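Gemivar two-arm cell, maintenance and setup notebook
Entry: Aug 31, 2026
Subject: fingertip inspection, cable routing, and reset of the gear plate task

The cell was taken out of service at the start of the shift for its scheduled check. The previous full check was completed in March and is recorded earlier in this notebook. Work was carried out under the Plitulent procedure for paired arms, with the deviations noted in this entry.

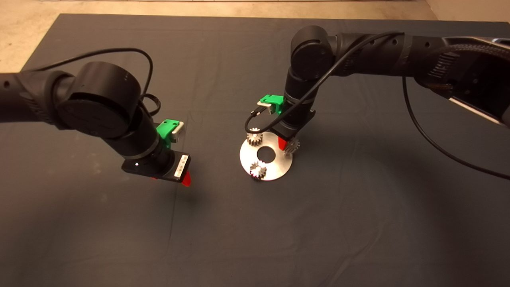
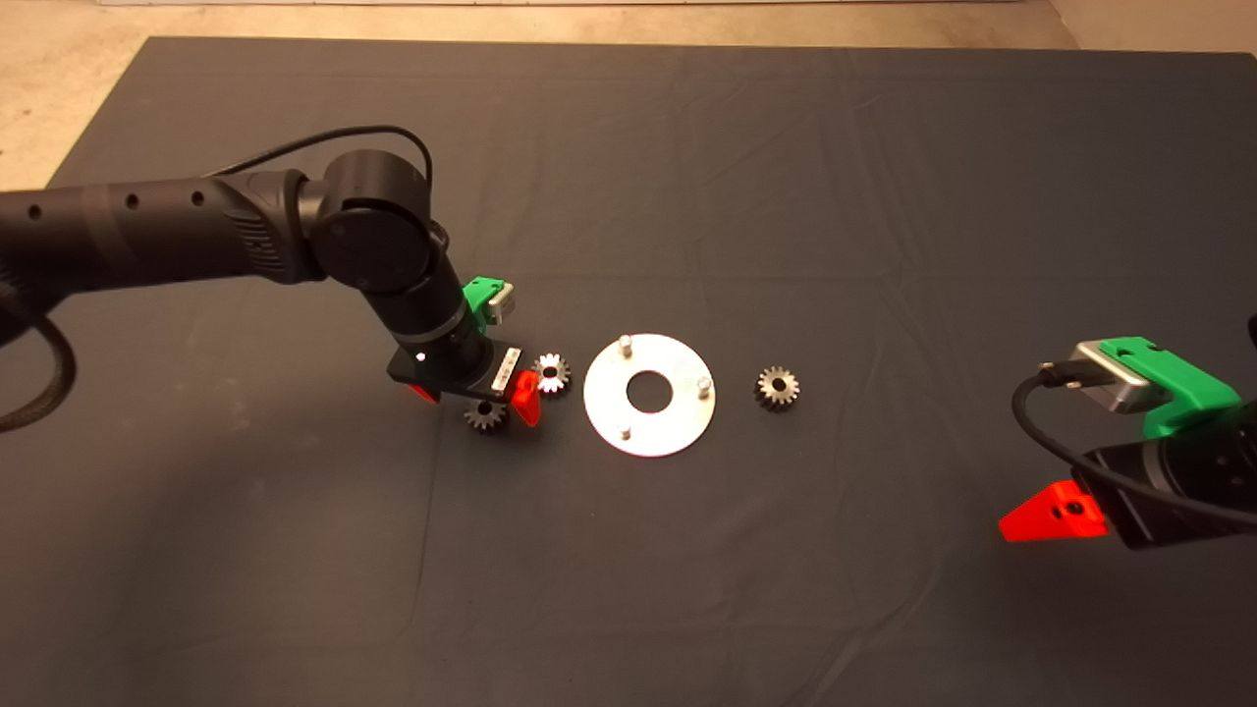
Gear plate task, both arms over the gray cloth. First view: gears at the plate. Second view: gears on the cloth, pins exposed.

1. Fingertips

All fingertips were removed, wiped, and refitted. The left arm's pair showed light polishing on the inner faces, within the wear limit. One fingertip on the right arm had a shallow nick near the tip and was replaced from stock. The old part has been bagged and placed in the drawer marked Halason. It should not be returned to service, even as a temporary spare.

Fingertip screws were tightened by hand driver only. The powered driver is not to be used on these parts. Two brackets were stripped that way last year.

2. Wrist cameras and green mounts

Both printed mounts were checked for cracks at the clamp. None were found. The clamp screw on the right mount had backed out slightly and was reset with thread locker. The camera image was compared with the stored reference after the screw was tightened, and the offset was small enough that a new calibration was not required. If the mount is disturbed again before the next check, calibration must be repeated in full.

The camera leads need enough slack for the wrist to turn through its whole range. A lead that looks tidy at the home position can pull tight at the far end of travel. The right arm was jogged to both limits at 10 percent speed while the lead was watched, and the tie nearest the wrist was moved back by one position.

3. Work surface and plate

The cloth was lifted, shaken out, and laid again. Creases are acceptable away from the plate. Under the plate the cloth must be flat, or the plate rocks when a gear is pressed down.

The Sfakianakis plate was cleaned with alcohol, and its pins were checked with the small square. No burrs were felt in the gear bores. The gears were not oiled and are to be kept dry, as oil transfers to the fingertips.

4. Run-in

The arms were warmed up with 60 minutes of free motion, then the placing routine was run at reduced speed for 10 cycles. There was one stop, caused by a gear that landed tilted on its pin. The approach height was raised slightly and the stop did not recur in the remaining cycles. Speed was then returned to 100 percent and the cell was released.

Open items

Order replacement fingertips; one set remains in stock.
Print a spare camera mount in the same material as the present ones.
Confirm with the software group that the new approach height has been saved to the master file and not only to the local copy.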